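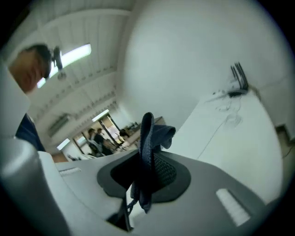 Workshop notebook, Golteo project – December

Reading time: 2 min
Print this page | E-mail this page

Back on the cloths today, with the navy one, and I want to get this down before I go home and forget half of it. Started at 9.30, later than I'd planned (the bus, again).

The question is still the one from last month: what's the least fussy way to deal with small dark fabric things when you tidy a table? Plates and boxes are easy, they keep their shape. A bit of cloth has a different shape every time you let go of it, and if it's navy you can hardly see where the folds are. I've started writing down "bunched", "strip" or "flat" next to each go and nothing else. Last month I had nine words for it and couldn't tell my own notes apart!

Bunched is the quickest to pick up and the worst to put down. You get a tail hanging off one side and the tail lands first, and then the rest goes wherever it likes. Strip is slower to begin with but much nicer afterwards. I'd say do the strip whenever there's time for it.

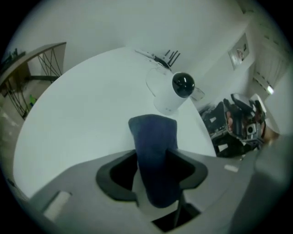
Posted by the Golteo bench team, Heydari building, upstairs
Filed under: Fabrics, Tables

The round white table is my favourite for this, I must say. Dark blue on white is as clear as you could want, and with no corners you can come at the cloth from any side – the square one downstairs always has a leg where my knee wants to be. The router lives towards the far edge and the white camera stands a good bit nearer. Please leave them both where they are if you're borrowing the table, I've drawn them into my sketch of the layout and I don't want to rub it all out again.

Things I noticed, in no order:

A strip with a rounded end flops over softly and is easy to nudge straight. If the end is creased to a point it wants to curl under.

Smoothing the whole cloth out first is lovely and takes forever. Smoothing only the middle does nearly as well.

The Latetti cloths shed. I keep finding blue fluff on my sleeves and in my tea. I may ask Grirham whether they sell the same size in something tighter woven, though I think the smallest order was 3,000 and we need 6.

The log stands at 2,227 lines with this morning's added. Two of them have no label at all, both mine, sorry. I'll fix those after lunch.

Still to do: the stripy cloth, the tea towel (too big for the strip, probably needs folding in half first), and a proper box for the finished ones so they stop going home in my coat pocket.

Recent entries
Tea towels, first go
Which box for what
Labels that stay on
Moving the round table upstairs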